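The Narrow Cabinet Makes a Comeback

Walk into any secondhand furniture store right now and look for the skinny stuff. Not the big wardrobes, which you can usually get for the price of hauling them away, but the tall slim cabinets that used to stand at the end of a hallway holding brooms, sheet music or somebody's fishing rods. They're going fast, and I couldn't be happier about it, having loved them for years.

I got hooked in October, at the Willberg market, when I came across a cabinet so thin I took it for a spare door leaning on a wall. It had five shelves, a brass catch and a strong smell of floor wax. The seller wanted 50 dollars. I carried it home on the bus (standing up, both of us) and it has been in my kitchen ever since, full of jars.

A shape with a past

Narrow cabinets turn up wherever people have lived close together. Row houses had them beside the chimney, where the brickwork left a gap too deep to waste and too tight for a chair. Ships had them. So did pharmacies, tailors and railroad offices, and plenty of those pieces drifted into homes once the businesses closed up.

The workshop at Bokarik still builds them the old way, with a solid back panel and a plinth that sticks out a little farther than the sides. I spent a whole morning there and could have stayed a week! Every cabinet starts with the base, and the makers fuss over it more than anything else. A tall piece with a light foot is going to wobble, and they would sooner lose a day than send one out that does. Finished pieces start at 800 dollars. That's real money, but then you run a hand down the door edge and start doing sums in your head.

Ntuli, a smaller shop two streets over, goes in another direction completely: bright paint, round knobs, doors that open from either side. Their Tiko model is the one everybody photographs. I went in ready to find it silly and came out having measured my bathroom in my head — twice.

Where to put one

The dead strip beside a refrigerator is the classic spot, and still the best. Behind a bedroom door works if the door has a stop on it. I've also seen a lovely one used as a room divider next to a desk, with plants on top and printer paper inside, though you'd want to be certain it was anchored.

Check the baseboard before you buy. A cabinet that fits the wall perfectly at eye level may be stopped cold by the trim at floor level, and I say this as a person who owns a very nice cabinet standing a thumb's width away from where it should be.

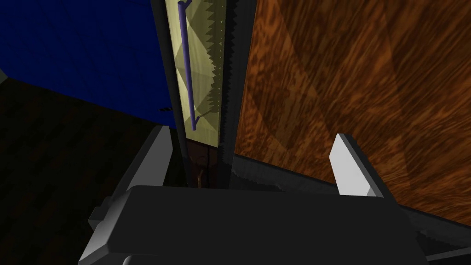 Keeping it upright

Anything tall and slim should be fastened to the wall, especially in a house with kids or a large dog. Use two brackets near the top, screwed into studs wherever you can find them. Heavy things go on the bottom shelf — cast iron, paint cans, the big dictionary — and the light things can live up high.

Old floors slope, so bring out a level and slip thin shims under the front until the door hangs still when you let go of it. Check it again when the seasons change. Mine leans a hair every winter, and I've grown fond of getting down on the floor to set it right.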